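Dillthorpe Annex, Ground Floor
Room and Tabletop Inspection Checklist, with Comments
Inspected by: Lefteris Psarras
Comments answered by: Charoen Phuthong
Month: August
Rating key: OK / Minor / Fix / See comment

Read this first
The checklist covers the white tables, the wall behind them, and whatever people leave on them. It does not cover the kitchen, which has its own form and its own problems. If an item is marked Fix, the fix goes on the Tesow board by the stairs. Writing "fix" on the item itself is no longer accepted.

1. Tabletops

1.1 Surface wiped before start of day. OK.
Comment (LP): Cloth was in the bucket. Bucket was under the sink. I mention it only as it has not been true on any previous form.

1.2 No food. OK.
Comment (LP): Crumbs of a seeded nature at table 5, removed by me. I am choosing to see those as weather.

1.3 No tape residue. Minor.
Comment (LP): One gummy strip at table 2, under the lip, where you find it with your sleeve.
Reply (CP): Will get the scraper. The last scraper went to Chauke and has started a new life there.

1.4 Drinks. See comment.
Comment (LP): The rule is no drinks on the white tables. A paper cup is still a cup. I looked in this one from above and saw a clean, light inside, so I am recording it as a cup and leaving the word "drink" out of it. It was standing upright in the middle of the table, which is better cup placement than I get at home.
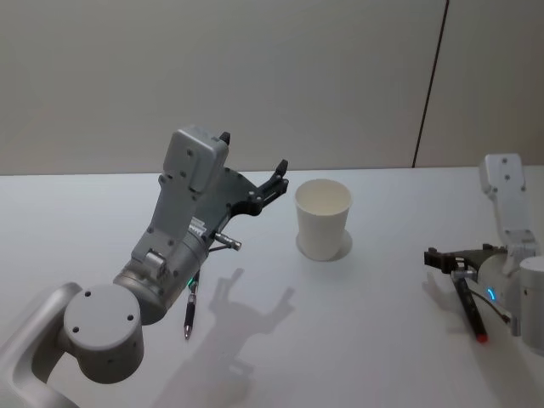 1.5 Cups to be plain, with no lids, straws or sleeves. OK.
Comment (LP): Plain white, wider at the rim than at the base, as the paper cup people intended.
Reply (CP): Can we please drop 1.5? It was written for one person and he moved to the second floor.
Comment (LP): He visits.

1.6 Cup supply stored off the floor. Fix.
Comment (LP): The carton says 3000. It was on the floor of the supply closet next to the mop, with the flaps open. Nobody needs a cup that has met the mop. Top shelf, flaps closed, and please stop using the carton as a step.
Reply (CP): I'm the one using it as a step. Moving it to the top shelf raises an obvious difficulty.
Comment (LP): Ladder request added to the board.

2. Walls and panels

2.1 Paint. OK.
Comment (LP): Pale grey, plain. I was asked by Dradia last year whether it was "calm grey" or "cloud grey" and I still have the email.

2.2 Panel seams. OK, keep watching.
Comment (LP): There's a thin dark line on the right, running down to the back edge of the table where two panels meet. Seams are allowed. I checked it with a fingernail and the fingernail did not go in, which is the test. I'll try the same fingernail next month.
Reply (CP): Is there an approved fingernail?
Comment (LP): Left thumb.

2.3 Nothing pinned, stuck or written on the wall. OK.
Comment (LP): The birthday poster is down. The four pins from the birthday poster were in my shoe by lunch.

3. Lighting

3.1 Work surface evenly lit. Minor.
Comment (LP): The wall behind the cup table is slightly brighter on the right. The light is soft and I had no trouble reading my own handwriting, so this stays at Minor. Somebody should still look at the left fixture.
Reply (CP): Tube ordered.

3.2 No glare at sitting height. OK.
Comment (LP): Tested sitting. Also tested slouching, as that is how the chairs get used.

3.3 Shadows. OK.
Comment (LP): I don't know who added this item. Second look at the cup table, then: soft grey shadow behind the cup and to its right. The cup was upright, rim up, sides tapering in toward the base. Shadow passes. I have never failed one.

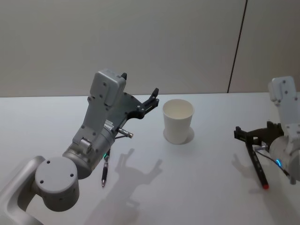 4. Floor and walkways

4.1 Walkway clear, door to back wall. Fix.
Comment (LP): One backpack, one umbrella, one more backpack. The umbrella was open.
Reply (CP): It was drying.
Comment (LP): It was winning.

4.2 Extension cords off the walkway. OK.

4.3 Floor mats flat. Minor.
Comment (LP): The mat by the door curls at one corner. Turned it over. Now it curls at the other.

5. Trash and recycling

5.1 Bins emptied. OK.

5.2 Paper cups in the right bin. Fix.
Comment (LP): There were 19 in the paper recycling, nested very neatly. The sign says trash. It's a small sign, and the recycling bin is standing in front of it.
Reply (CP): Bin moved. The sign now has a view.

6. Paperwork

6.1 Previous form signed and filed. Fix.
Comment (LP): Form 211 is unsigned and has a ring on it from the bottom of a mug. See 1.4.
Reply (CP): Signed. The ring is mine too.

Open items: 1.3, 1.6, 2.2 (watch), 3.1, 4.1, 4.3
Next walk-through: 9 a.m., first week of the month. Bring the scraper if it comes home.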